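Do Letter Tiles Really Teach You to Spell?

Hazel Thibodeaux
Coltwood Kids' Pages > Ask a Doubter
June 2022

Grown-ups love letter tiles. They buy a tray, they buy a bag of letters, and they tell you that spelling will be fun now. Maybe it will. I have read a lot of boxes that say "learning made easy," and I have stopped believing boxes.

So let's look at the claim. A claim is something a person says is true. The claim on the box goes like this: if you build words with tiles, you will become a better speller.

What is a letter tile? It is a small piece with one letter on it. You can pick it up, turn it over, lose it under the couch. You can't do that with a letter on paper. People who like tiles say that moving a letter with your hand helps you remember it. That could be so. But I can also move a spoon with my hand, and it has never taught me how to spell "spoon."

Many sets come with a tray that has a slot cut in it. The slot keeps the tiles in a row. A word has to go in order, and the slot makes you think about what comes next. I will give the slot some credit here. Tiles on a bare table slide all over the place, and then you are fixing the row when you should be thinking about the word.
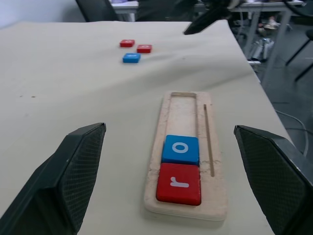 Now for the colors. Some sets use red and blue tiles. In plenty of sets the vowels (a, e, i, o, u) are one color and the other letters are another color. The idea is that you will notice every word needs a vowel. Does it work? Try the word "or." One vowel, one other letter, two colors. Fine. Now try "my." The y is doing a vowel's job in that word, but the tile maker had to pick one color for y and stick with it. So the colors are a hint, and hints can be wrong. Ask what the colors mean in your own set before you trust them. In some sets they don't mean anything at all.

Lowercase letters cause a different kind of trouble. A lowercase b turned upside down looks a lot like a q. A d turned upside down looks like a p. An o looks like an o whichever way you put it, so o is no help. Some tiles have a line along the bottom to show you which way is up. If yours don't, look out for n and u, which are sneaky.

My cousins in Druvport have a set with 16 tiles in it. Sixteen! The alphabet has 26 letters. You can't spell "book" with one o, and you can't spell "zebra" if the z never came in the bag. Count the tiles before you believe that a set can make "hundreds of words."

Here is how to test the claim yourself.

Pick 9 words you can't spell yet. Get somebody to help you choose.
Practice three of them with tiles.
Practice three by writing them with a pencil.
Practice three by saying the letters out loud.
Give each word the same amount of time.
Wait until the next day, then have your helper read you all the words while you write them down.

Which group did best? Don't get too excited about the answer. You are one person, and those were not many words. Maybe your tile words were easier, or you were sleepy when you did the pencil ones. Swap the groups around and do it again with new words. If tiles win over and over, I'll listen.

I tried this in February and the pencil won. Then I tried it again and the tiles won. I still don't know what I think.

Next time: does chewing gum help with math?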